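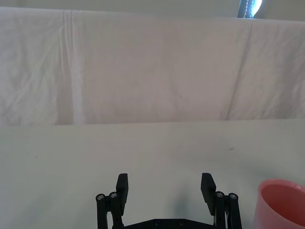 4 min read

Category: Project Reports / Manipulation Software

Gastutum wrist perception and grasp planning: progress report to Vomar, period ending May

Prepared by Oluwatosin Adeleke, with sections from Zakhar Hrytsenko and Asabe Uzor

1. Status

Work package 2 (wrist-view perception) is complete except for the recalibration tool. Work package 3 (grasp planning from a single wrist camera) is on schedule. Work package 4 (recovery behaviors) started two weeks late and will not catch up before the next report. Spending is within the agreed budget and no transfer between lines is requested.

2. Perception

The segmentation model was retrained on the plain-background set collected at the Sultcombe bench. The setup is a white table with a white cloth hung behind it, and the view used for development has the open gripper at the bottom center and a pink cup at the lower right, only partly inside the image. Partial views of this kind were the main source of missed detections in the previous period. The old model rejected any mask touching two image borders. Zakhar replaced that rule with a learned visibility score, and the mask is now passed on with the score attached so the planner can decide what to do with it.

The new set holds 359 episodes, of which 253 are used for training. The rest are held out, and the split is by session, so no session contributes to both sides.

Two problems remain open.

Folds and creases in the cloth produce weak edges that the model sometimes joins to the outline of a pale object. The cup is not affected. We are testing a depth consistency check before the mask is accepted, and early runs look usable, but it adds a delay to every update.

Small dark specks on the tabletop were being proposed as objects. A minimum-area threshold removes them. The threshold is set in table coordinates, after projection, so it does not depend on the height of the wrist.

The gripper's own fingers and linkages are masked from the joint reading. The earlier fixed mask was correct only at full opening. Shadow from the gripper on the table is still handled by augmentation only, and we have no separate measure of how well that works.

3. Planning

The grasp planner now accepts targets that lie outside the space between the fingers and near the image edge. It first plans a short lateral move to bring the target toward the center, takes a second view, and only then commits to an approach. The lateral move is limited to 30 mm per step. Asabe chose the limit after the longer steps used in the first version caused the tracker to lose its lock during motion.

Open cups are approached across the rim or around the outer wall. The choice is made from the fitted rim ellipse when enough of the rim is in view; otherwise the planner requests another view. The request is capped at 3 views per target, after which the target is marked as failed and control returns to the task layer. In the previous version there was no cap and the arm could alternate between two viewpoints indefinitely.

Collision checking uses the full linkage model, including the bolt heads. The simplified box model was removed. Planning time went up slightly and remains inside the budget set in the work plan.

4. Control and tooling

The controller interface was moved to the Lawal message format used by the rest of the program. Old logs can be read through a converter, which will be kept until the final report. Replay of a logged episode against a new planner build now runs from a single command and writes a comparison file listing every step where the two plans differ. Macarena Sepúlveda has been using it to review each merge, and it found a sign error in the wrist offset that unit tests had passed.

The recalibration tool is late. The hand-eye solver works, but the check that tells an operator when to run it gives too many false alarms after the camera warms up. We propose to ship the solver first and leave the check for the next period.

5. Risks

Bright light at the upper edge of the view shifts automatic exposure and darkens the table. Exposure is now locked at the start of each episode. This is acceptable on the bench and will need a different answer for the second site.

Musa Etim is shared with another project until the end of the summer, and recovery behaviors depend on his time. If that does not change, the scope of work package 4 should be reduced to failed approach and lost target, leaving dropped objects out.

6. Next period

Finish the depth consistency check and report its cost per update. Release the hand-eye solver. Run the held-out episodes through the complete planner and deliver the comparison files along with the results. Begin collection with patterned backgrounds, same table and camera position.

Decision requested from Vomar: approval of the reduced scope for work package 4, or confirmation that the original scope stands.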